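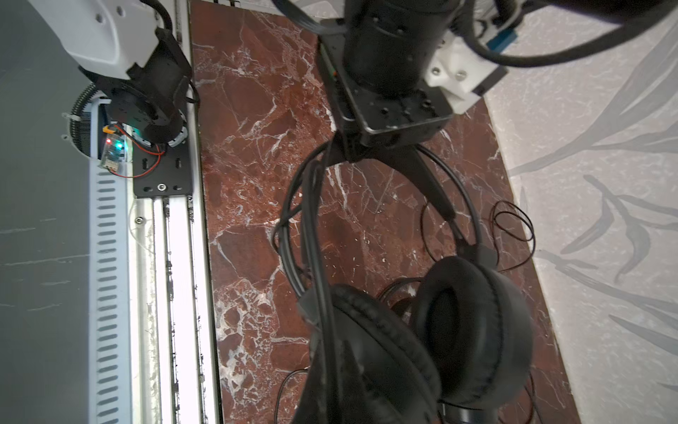

A wet afternoon at the Todetow

January 19, 2026

I've been meaning to get over to the Todetow in Cidavthorpe ever since it opened its doors in the old seed merchant's, and last week I finally ran out of excuses. It's a small gallery (two rooms and a corridor, really) tucked behind the bus depot, and I walked straight past it twice because the sign is the size of a paperback. Ring the bell and wait. Someone does come!

The draw was a show of drawings and prints by Iker Goicoechea, whose work I'd only ever seen in a friend's catalogue. He makes big charcoal drawings of hillsides, quarries mostly, and then rubs half of them away with bread. Proper bread, the way students used to. There are nine of them in the front room, hung quite low, so you find yourself stooping a bit and then realising you're looking down into the quarry the way he must have been.

My favourite was the one called Nieto, over by the window. It's nearly all grey, with one hard black line going up the left side that could be a path or a crack or just him losing his temper. I stood there long enough for my coat to drip a puddle on the floorboards (sorry, Todetow).
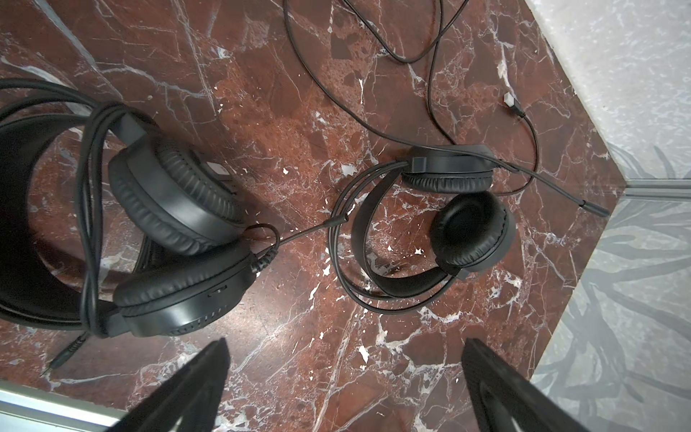

The back room

You go down the corridor, mind the step, and it's a different mood altogether. Seven small etchings on one wall, each no bigger than a postcard, and opposite them a long scroll called Rando that he worked on for almost eight years. I wasn't sure about Rando. It's very clever, all those tiny hatched marks running into each other, and I could see how much work had gone in, but I kept drifting back to the etchings. There's one of a gate with snow against it that I'd have carried home under my jumper if I were that sort of person.

It was £760, framed. I am not that sort of person, and I haven't got that sort of money either, not in January.

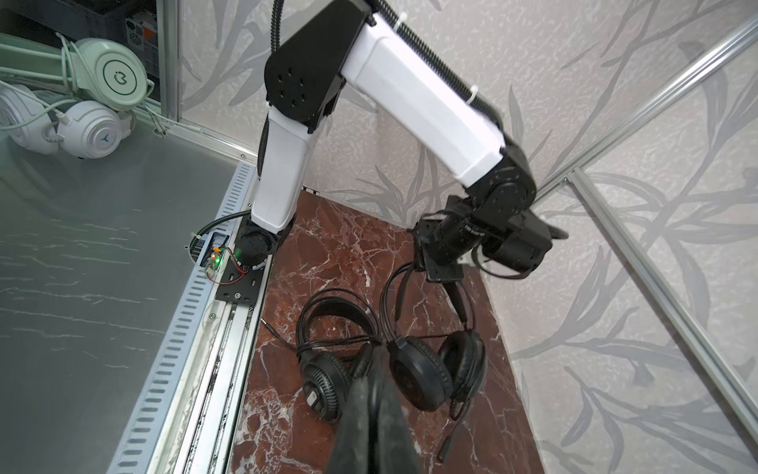

What I did buy was the little booklet that goes with the show, and it's well worth having. Goicoechea writes about his drawings in a very plain way, lots of weather and what he had for lunch, and there's a nice bit about drawing in gloves and how he came to like the clumsier line. I read most of it on the bus and missed my stop.

My one grumble is the lighting. The front room is lovely but the corridor has a spotlight aimed right at the glass of a rather good ink study, and all I could see was my own hair. I mentioned it at the desk and the woman there sighed and said she'd been up the ladder about it already.

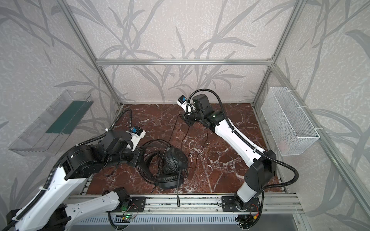 Two arms at work over the marble, headphones in between.

Anyway, go if you can. It's free, there's a bench in the back room that's more comfortable than it looks, and the café next door does a cheese scone the size of your fist. I'm hoping to get back before the show comes down and give Rando another chance, with dry feet this time.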